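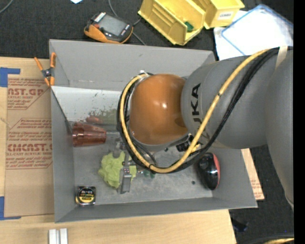

A student in the morning section asked whether a bin with only a few things in it needs a sorting rule at all, given that a person can look in and see everything. The answer depends on how long the bin stays that way, and these notes start from that point.

Flirovgate Technical Institute
Stores and Small Goods Handling
Unit 8 -- Mixed Bins

1. Terms

A mixed bin is any open container holding items of more than one kind, with no dividers and no assigned positions. A single-kind bin holds one stock line only. A divided bin has compartments and is treated in the next unit.

Loose fill means that items come to rest where they land. Set fill means that each item is placed by hand in a chosen position and attitude. Most mixed bins are loose fill even when the procedure says otherwise.

Attitude is the way an item lies: upright, on its side, inverted, leaning on a wall. It is recorded separately from position. A cup lying against the left wall with its narrow end to the right has the same position as a cup standing at that wall, but a different attitude, and it uses the floor differently.

2. Classes of contents

For this course, items are classed by how they behave in the bin. Material and purpose come second.

Class R, rigid and compact. Tape measures, padlocks, boxed hardware. Footprint is nearly the same in every attitude. These items migrate to corners when a bin is moved, and a corner is an acceptable place for them.

Class H, hollow. Cups, beakers, short lengths of pipe. The enclosed volume is lost unless items are nested. Tapered cups nest only with cups of the same taper. Lying on its side, a tapered cup rolls in an arc, so one against a wall should be checked after any move.

Class S, soft. Cloths, gloves, empty bags. No fixed footprint. A crumpled cloth spreads into folds and can cover a smaller item completely. Class S is the main cause of missed items in a visual check.

Class T, transparent or partly transparent. This is an added mark, written after the main letter (HT, RT). Such items take on the tone of whatever is behind them. Small ones in dark colors are hard to see on a gray floor and should not be stored next to Class S.

3. The bin itself

The points below apply to open rectangular bins with sloping walls.

The floor is smaller than the opening. Capacity estimates made from the rim will be too high. Use the floor dimensions for the first layer and add for the slope only above it.

Tall walls hide the near side from anyone standing close. Stand so that all four lower corners are in view, or tilt the bin toward you.

A matte gray interior gives fair contrast with bright colors and poor contrast with silver, black and dark green. The Skevus bins in the storeroom come with a removable white liner for this purpose. Liners must lie flat; a wrinkled liner will hide washers and small clips.

A bin should have full support under its base. One set down partly over a table edge may seem stable when nearly empty and tip as the load changes -- check this before adding anything heavy.

4. Filling order

Place Class R first, at the walls. Place Class H next, nested where the taper allows, otherwise on the side and parallel to the nearest wall. Fold Class S flat and place it last, on top or in one corner by itself. Items marked T go where bare floor is visible on every side of them.

5. Checking

A visual check is acceptable for bins with one layer and no Class S contents. All other bins are checked by lifting. Lift every soft item clear of the bin, look at the floor beneath it, and return it folded.

In the October exercise, set up on the Berhe shelving, the class checked 136 bins by eye and then again by lifting. The visual check agreed with the lifting check in 98 of them. Most of the disagreements involved a cloth or a bag lying over something else.

6. Practical work

Take one Fatside tote and the tray of mixed goods from the bench. Tip the tray in without arranging anything. Sketch the contents from above, with class letter, position and attitude for each item. Empty the tote, refill it in the order given in section 4, and sketch again at the same scale.

Hand in both sketches with a written comparison of some 1000 words. State which items were hidden in the first fill and what was covering them. Sketches without attitude marks will be returned for completion.

Reading for the next unit: divided bins, sections 1 and 2 only. Bring a ruler marked in millimeters.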